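Kitchen work surface

A kitchen work surface, also called a benchtop (Australia), countertop (North America) or worktop (United Kingdom), is a horizontal surface in a kitchen intended for the preparation of food and the support of small appliances. It is normally fixed to base cabinets and finished at the wall by a splashback. Movable surfaces such as cutting boards and trays are treated in most trade literature as accessories to the work surface, although in small kitchens they may carry most of the cutting and serving load.

Terminology

In Australian usage "bench" refers to the whole fixture and "benchtop" to its upper slab. The rear junction is covered by a splashback, known elsewhere as a backsplash. The front profile is described by its edge treatment, the common forms being square, pencil round, bullnose and mitred. A "landing area" is the clear length of bench beside a cooktop, oven or refrigerator on which items can be set down.

Materials

Stone
Marble is a metamorphic rock composed mainly of recrystallised calcite or dolomite. Its veining results from mineral impurities in the parent limestone. Calcite reacts with weak acids, and lemon juice, vinegar or wine left on a polished surface will produce a dull mark known as an etch. Etching is a change in the surface itself and is not prevented by penetrating sealers, which act only against staining. Granite is harder and largely resistant to household acids, but may be porous enough to require sealing.

Timber
Timber is used both as a fixed benchtop and for loose boards. Fixed timber tops are usually laminated from narrow staves to limit cupping. Boards are classed as edge grain, face grain or end grain according to the orientation of the fibres at the working face. End-grain boards show fewer knife marks but take up water more readily. Food-grade mineral oil is the usual finish, as many vegetable oils turn rancid or sticky with age.

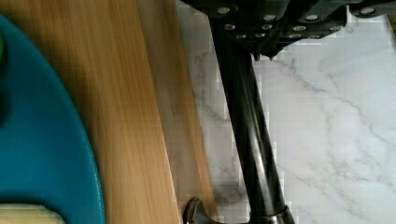

Wooden board with fine grain, beneath a teal-blue plate.

Bamboo
Bamboo is a grass, but is grouped with timber for most purposes. Culms are split into strips, planed, dried and glued under pressure. The resulting panel is light in colour unless the strips have been steamed, a process called carbonisation, which darkens the material and slightly reduces its hardness. The glue line is the usual point of failure, and makers generally advise against soaking or machine washing.

Layout and appliances

Early planned kitchens divided the bench into zones for storage, washing and cooking. The arrangement assumed few electrical appliances. As toasters, kettles and bench ovens became common, the rear portion of the bench was increasingly given over to permanent storage of equipment, and the usable depth was reduced accordingly.

The effect was examined in the Maltdale kitchen survey, published on Sep 22, 2018, which recorded bench use in 678 households. Of these, 531 kept at least one heating appliance on the bench at all times. The survey's author, Hiba Nseir, proposed that clear depth be reported separately from overall depth in kitchen plans. Appliances with drop-down or side-opening doors were assigned a further allowance equal to the swing of the door.
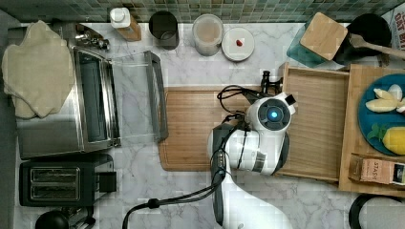 Clifford Wong objected that clear depth is a property of the household and should not appear on a plan, as the same bench may be bare under one occupant and crowded under the next. Nseir later revised the proposal so that the figure was given as a range.

Splashbacks

The splashback protects the wall from water, grease and heat. Ceramic, glass and stone tiles, sheet glass and stainless steel are all in common use. Mosaic tiles are small and are normally supplied on mesh-backed sheets. They follow uneven walls more closely than large tiles but have a greater total length of grout joint, which increases cleaning. The joint between splashback and bench should be filled with flexible sealant, as rigid grout cracks when the two surfaces move at different rates.

Loose accessories

Boxes, trays and boards allow part of the work surface to be lifted away for cleaning or serving. Slatted or grooved bases let crumbs and moisture drain from the underside of the contents. The Lindholm pattern, described by Sølve Boström, uses a shallow open box with a separate board sized to sit beside it.
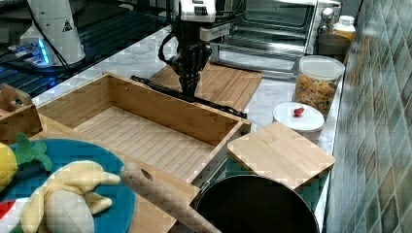 Open bamboo box and cutting board on a marble countertop.

Maintenance

Stone surfaces are cleaned with a pH-neutral detergent and a soft cloth. Scale removers should not be used on marble. Timber and bamboo are washed by hand, dried on both faces and stood on edge until fully dry. Boards with deep cuts may be sanded and re-oiled, provided that the remaining thickness is sufficient to resist warping.

See also

Butcher block
Kitchen cabinet
Splashback
Work triangle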